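Come test my calendar app (and get a free year of it)

March 2022 · 2 min read · 7 comments

Hi, I'm Munther Nassar, and I need some of you to break my app. It's called Karaki, and it's a scheduling tool for people who work alone — freelancers, tutors, piano teachers, anybody who books their own appointments and keeps losing them in email.

I built most of it at night while I was still at Gutex, so it fits the way I work a little too well. My newsletter has 2,525 readers now and plenty of you write to me about your messy calendars, so I figured I'd ask you first!
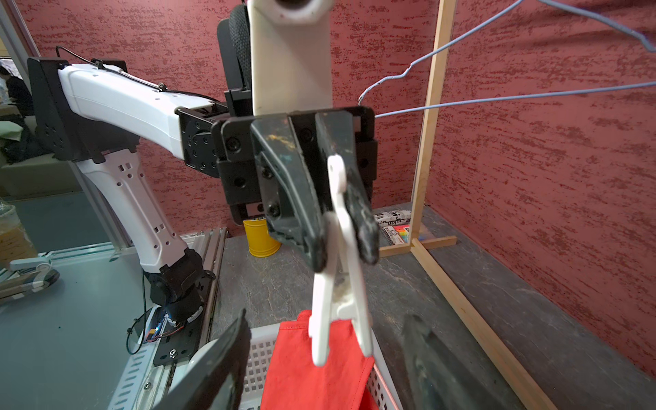

A white plastic hanger held by its hook.

What I'm asking for: use Karaki as your main calendar for two weeks, then get on a call with me and complain. The call takes about 40 minutes. I also send a short form at the halfway point (five questions, skip any you like). You'll need an Android phone or a laptop — the iPhone version won't be ready until September, sorry.

It helps if you book at least a few clients a week. If you're coming over from Clerna, even better, I really want to see how the import handles old repeating appointments, because mine came in an hour off and I'm still fixing it.

Everybody who finishes gets a free year. To sign up, reply to the newsletter or leave a comment with your line of work and what you use now. I'll write back to everyone, though it may take me a few days.

173 shares

Recent posts
Moving my reminders out of email
Two inboxes or one?
Notes from the Cokham freelancers' meetup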